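**Operators wanted: garment handling with the Ketilsson hand-held gripper**

Himimska is looking for paid operators to work with the Ketilsson, a hand-held two-jaw gripper that records how people handle soft goods. The recordings go to laboratories and to makers of household robots who subscribe to the Stullier data service. The work is done in furnished rooms at our Radport site. February 2021 is the start month for this group of 16 operators.

**The work**

An operator picks up, turns, flattens and folds items of clothing using only the gripper. The free hand stays off the cloth while a recording is running. Most tasks take place on a bed, with T-shirts, towels and pillowcases. A task sheet states the starting condition of the item (bunched, inside out, half folded) and the required end condition. How the operator gets from one to the other is left to the operator, within the time limit on the sheet.

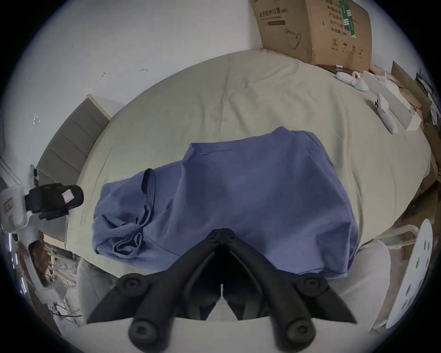 Sleeves and hems account for most of the rejected recordings. A sleeve that has twisted on itself must be opened before the body of the shirt is folded, and the jaws must close on one layer of fabric at a time unless the sheet says otherwise. Operators learn this in the first paid session and are checked on it in the second. A rejected recording is repeated on paid time.

Each session lasts 90 minutes, including setup and one break. Operators complete up to four sessions a week. The current order from Stullier is for 3162 accepted recordings, of which the first 1000 are T-shirts.

**Requirements**

- Age 18 or over, with the right to work
- Full use of at least one hand and wrist; left-handed applicants are welcome
- Able to stand and lean over a bed for the length of a session
- Able to follow written task sheets in English
- No injury to the hand, wrist or forearm in the past year

Experience with robots is not required. Experience in laundry, tailoring or retail folding is useful and should be mentioned.

**Conditions**

Operators are paid by the session at a fixed rate, stated in the contract before signing. Sound is not recorded. Long sleeves must be rolled above the elbow, and rings and bracelets removed before the session starts. Lockers are provided.

**How to apply**

Send a short letter to the Himimska operator desk in Radport. State which hand you would use, the hours you are free, and any work you have done with textiles. Applicants who are selected will be invited to a paid trial session. Those not placed in this group may ask to be kept on the list for November.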